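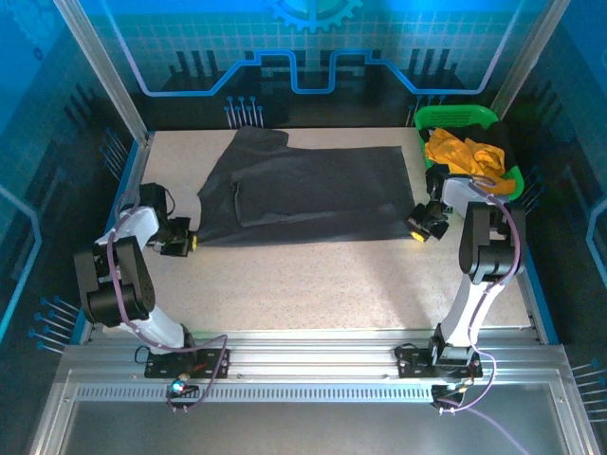 Figure 1. Bimanual workcell with a dark garment held at its two lower corners. The basket is at the back right of the work surface.

3.2 Edge alignment

Once both grippers have hold of the cloth, the controller moves into edge alignment. The purpose of this stage is to bring the lower hem close to a straight line parallel to the front rail before any fold is planned. Figure 1 gives a typical arrangement, with the hem nearly straight while the rest of the garment still has a fold and some wrinkling in it. We don't try to flatten the upper part of the garment at this stage. Earlier versions of the planner did, and they spent most of their time chasing small creases that had no effect on the final fold.

Alignment is handled by Lamik, our motion layer, which treats the two arms as a single system with a shared target. The target has three parts: the midpoint between the fingertips, the distance between them, and the angle of the line that joins them. Controlling the distance directly was a suggestion from Krisztina Hajdu, who had found that separate position targets for each arm let small timing errors build up as tension in the cloth. With the shared target, a delay in one arm slows the other as well.

The distance target comes from the hem length estimated by the perception module, less a slack allowance. Knitted fabrics are given more slack than woven ones. The fabric class is set by hand at the start of a run, and we have not tried to estimate it from images.

3.3 Perception during motion

Two kinds of view are used. The fixed camera covers the whole work surface and supplies the garment outline. The wrist cameras supply a close view of the fabric ahead of the fingers and are used for the last part of the approach, when the arm itself may block the fixed view.

Wrist images are of uneven quality. While the arm is travelling quickly, the surface is reduced to streaks and the only sharp features left are the fingers (Figure 2). The bright region at the top of such images also causes trouble, as its border with the grey surface is the strongest edge in view and an early detector often labelled it as a hem. The thin pale line near the fingertips is a weaker response, and from a single blurred image we can't say whether it is a fold, a hem or something else.

We deal with this in two steps. A blur score is computed over the region above the fingers, leaving out a fixed mask that covers the fingers and pads. Images that fail the score are kept in the log but are not passed to the edge detector. Any edge that touches a saturated region is then dropped. During a gap in usable wrist images, the planner holds its last estimate and widens the uncertainty on it – if the gap goes on too long, the arm slows until sharp images return.

Jonalyn Bañez labelled 2067 wrist images for tuning the blur threshold. A stricter threshold gave cleaner edges but made the arms hesitate near the cloth, and we settled on a looser value that operators found easier to work with.

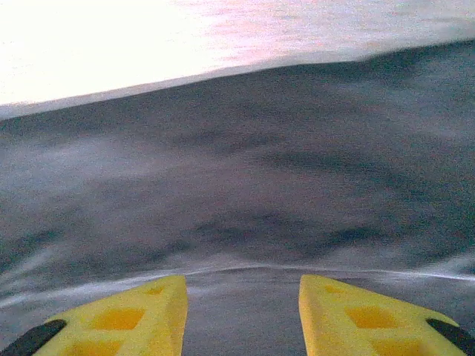 Figure 2. Wrist view with the gripper fingers open and the grey surface heavily blurred.

3.4 Logging and replay

All joint states, camera images and planner decisions are written to a single log by Listance, a recording tool maintained by Ultan Nic Giolla. Each decision is stored with the images that were available when it was made, including those the blur score rejected. We found this necessary for working out why a run had failed, as a replay using every image can look fine even when the live run didn't.

The analysis below uses 143 runs recorded with the software version of 5/10/19. Runs from February were left out, as the clocks on the two arms had not yet been synchronized and the shared target could not be reconstructed from the logs.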